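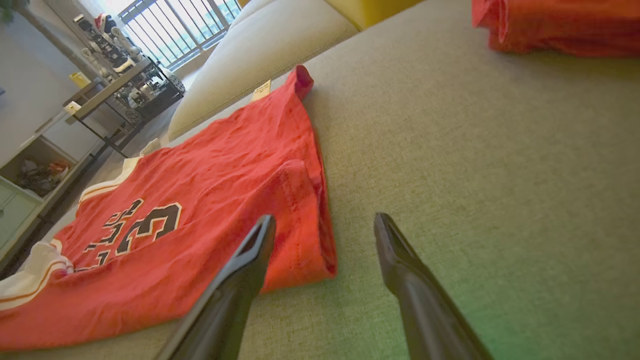 Skoletti Neighbor Table Kit: a review after one long winter of using it

I have been hosting get-togethers for newcomers and old-timers in our part of town for longer than I care to add up, and in that time I have bought, borrowed and been given a great many boxes of conversation cards. Most of them ask what animal you would be. So when the Skoletti kit from Bemivis landed on my desk with its promise of "real talk across cultures," I'll admit I put it on the shelf next to the others and let it sit there until the holidays were over.

I'm glad I took it down again. We have used it at Åberg Hall all winter, with groups that included grandparents, teenagers, two families who had been in the country less than a year, and a fair number of people who came mostly for the soup (no shame in that, it was very good soup). I think I know it well enough now to say what it does nicely and where it made me grumble.

What you get for your money

The kit costs $74, and for that you get 70 question cards, a cloth bag, a sand timer, a host's booklet and a folded poster that I have still never put up. The cards are thick and have a soft finish that takes fingerprints but wipes clean. The questions come in five groups: food, names, celebrations, work and home. Each card has the question on one side and a simpler wording of the same thing on the other, and that second side is the best idea in the whole box. People who are still learning English turn the card over without any fuss, and after a while the fluent speakers start doing it too, for the plain reason that the simple question is usually the better one. 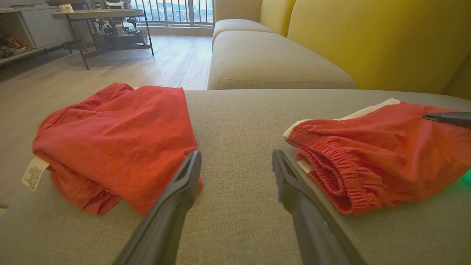 The names group got the most use with us. "Who picked your name, and did everyone agree?" kept one table going straight through the break and well past it, and I had to stand there with the coffee pot like a waiter until somebody noticed me. Food is the easy one to start with, of course, though I would pull out the card about the strangest thing you have ever eaten. Somebody's strange is somebody else's Sunday lunch, and it made for an awkward minute at a table where things had been going along so well. I wish Bemivis had caught that before printing.

The host's booklet

It is short, it is friendly, and it has big type, bless them. There's a good page on what to do when one person does all the talking, and another on silence, which tells you to let it be for a bit. I needed to hear that. I'm a filler-in by nature! What the booklet lacks is any real help for when a conversation turns sore. The "home" questions can bring up war, or a parent left behind, or a house that is gone, and "offer a listening ear" is thin advice for a first-time host. I wrote up my own half page and tucked it inside the cover: have a second host free, have a quiet corner, and say at the beginning that anybody may pass on any card and doesn't have to say why.
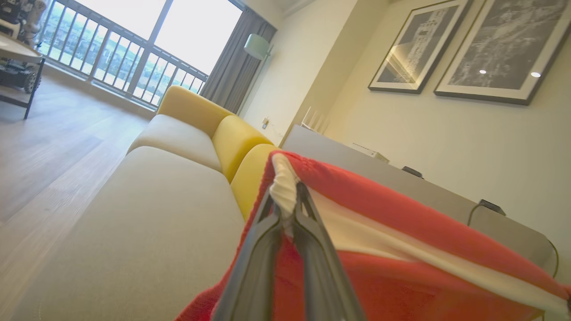 Red and white blanket, gray sofa

The Clureo app

The kit comes with a code for Clureo, a phone app that holds 905 further questions and will read them aloud in several languages. I wanted to love this. The voices are clear, and for one lady in our group, who speaks beautifully but doesn't read much, hearing the question made all the difference to her evening. But the app wants every guest to make an account, with an email address and a birthday, and I am not going to ask that of people who came out in the cold to be sociable. We ended up passing my own phone up and down the table, and that worked fine until it rang.

I should add that a few of the translations got raised eyebrows. I only know what my guests told me, which was that they were understandable but stiff, like a letter from the bank.

Small gripes

The sand timer is silly. It makes people hurry, and our children's table took it over the first night and used it for races, so it has found its calling there. The bag's drawstring pulled out in the second week and I've replaced it with a shoelace. And the cards aren't marked by group on the back, so sorting them at the end of the night is a job for someone with patience and decent reading glasses.

Would I buy it again?

Yes, I would, and I've already told the library they ought to have a set to lend. It's a fair price for something that can be used over and over with groups of all sizes, though I'd say six to a table is plenty. If you already run evenings like ours and have your own questions, you could borrow the turn-it-over idea and some blank cards and get a long way with that.

We're planning an outdoor table in June, weather willing, and I'll add a note here about how the cards stand up to wind and lemonade.

Posted 16th March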